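Urkex Introduces Cevix Chassis for Bolt-Action Precision Rifles

June 11, 2018 — Urkex today announced the Cevix, an aluminum and polymer chassis system for short-action and long-action bolt rifles. The Cevix replaces the factory stock without gunsmithing and accepts most right-hand actions that use the common two-screw round receiver footprint. A left-hand version will follow in February.

The Cevix is built on a one-piece center section machined from 6061-T6 aluminum bar. The action rests in a V-shaped bedding block cut in the same setup as the magazine well, so the two features hold their alignment from one unit to the next. No bedding compound is required. Action screws are torqued to 65 inch-pounds front and rear, and a torque card is packed with each chassis.

The forend is a separate extrusion joined to the center section by four cross bolts. It is free-floated along its full length and clears barrel contours up to 1.25 inches in diameter. The underside carries a full-length ARCA rail with engraved index marks. M-LOK slots are cut at the three, six and nine o'clock positions. A night vision bridge is available as an option and attaches at the front of the forend with two screws.

The buttstock is glass-filled nylon over an aluminum spine. Length of pull adjusts from 12.75 to 14.75 inches with a thumb wheel, and the cheek piece adjusts for height and for left or right offset. Both adjustments lock with a lever. A folding hinge is standard on the long-range version and optional on the base version. When folded, the stock latches on the bolt-handle side and captures the bolt knob.

"Most of the work went into the recoil lug pocket," said Sigrun Wikström, lead design engineer at Urkex. "Factory lugs vary in thickness, and some aftermarket lugs vary more. We opened the pocket and put the bearing surface on a hardened insert. The shooter can change the insert at home with a hex key."

Three inserts are included with each chassis. They are marked S, M and L on the rear face. The owner's manual gives the procedure for selecting the right one, which requires only the supplied feeler strip.

The Cevix feeds from AICS-pattern magazines. The release is an ambidextrous paddle ahead of the trigger guard — it can be worked with the trigger finger or with the support hand. The magazine well is beveled on all four sides, and a barricade stop is machined into its front face.

Test firing was carried out at the Ellel range complex over the winter. The test group used four rifles in .308 Winchester and two in 6.5 Creedmoor and fired 2,468 rounds. One .308 rifle was removed from its chassis and reinstalled 56 times during the program, with zero confirmed after each reinstallation. Action screw torque was checked at the end of every firing session. A report covering test conditions, ammunition lots and individual group sizes can be requested by dealers and agencies.

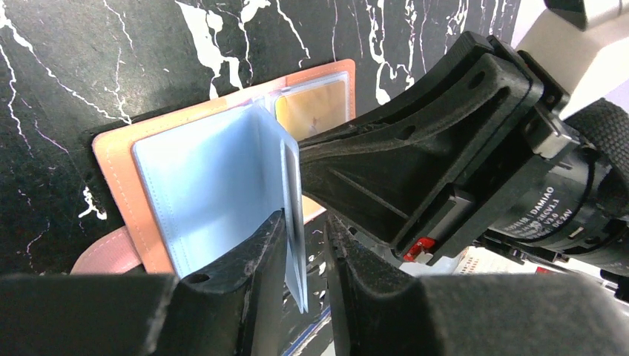
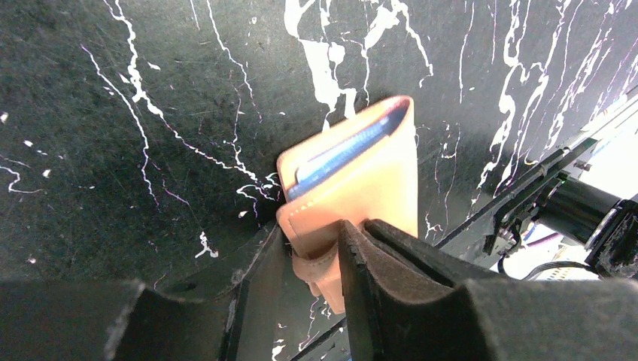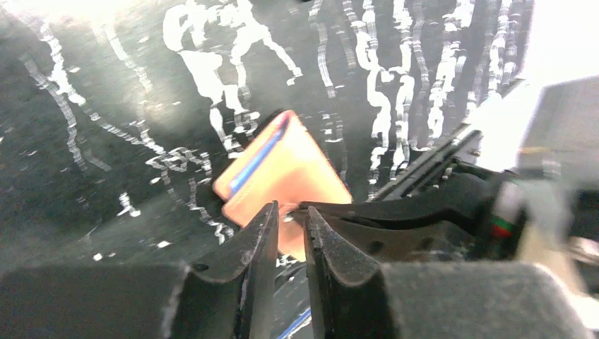
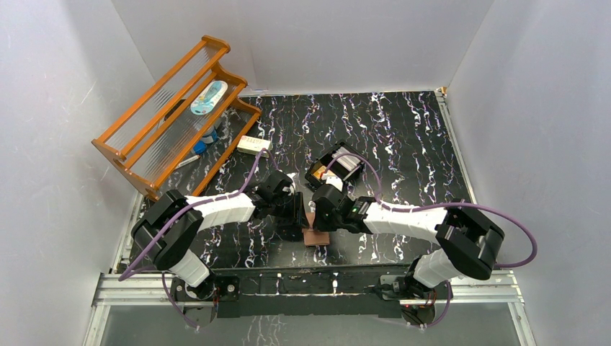
"Agencies ask us for two things, repeatable zero and a stock that fits more than one officer," said Farzana Khokhar, director of agency sales. "The adjustments on the Cevix have numbered detents. An officer can write down three numbers and set a shared rifle in under a minute."

Finish and Color

Aluminum parts are hard anodized to Type III and then coated. Colors at launch are black, flat dark earth and gray. Polymer parts are molded in matching color. Small variations in shade between the metal and polymer parts are normal and are not covered under warranty.

Specifications

Weight, base version: 4.1 lb
Weight, long-range version with hinge: 4.7 lb
Forend length: 15 in. standard, 17 in. optional
Grip: AR-pattern, vertical grip supplied
Sling mounts: five QD sockets, rotation limited
Magazine: AICS pattern, one 10-round magazine supplied where permitted by law

Pricing and Availability

The base version has a suggested retail price of $904. The long-range version, with folding hinge and 17-inch forend, has a suggested retail price of $1,434. Both ship to dealers this month. Agency pricing is quoted separately and applies to orders of five or more units.

Cevix chassis are distributed through Babaei, which also stocks spare inserts, cross bolts, cheek pieces and recoil pads. Owners of earlier Urkex stocks should note that their recoil pads fit the Cevix, but their cheek hardware does not. The chassis is sold without an action, barrel or trigger and does not require transfer through a licensed dealer in most states. Buyers are responsible for checking state and local rules on folding and adjustable stocks before ordering.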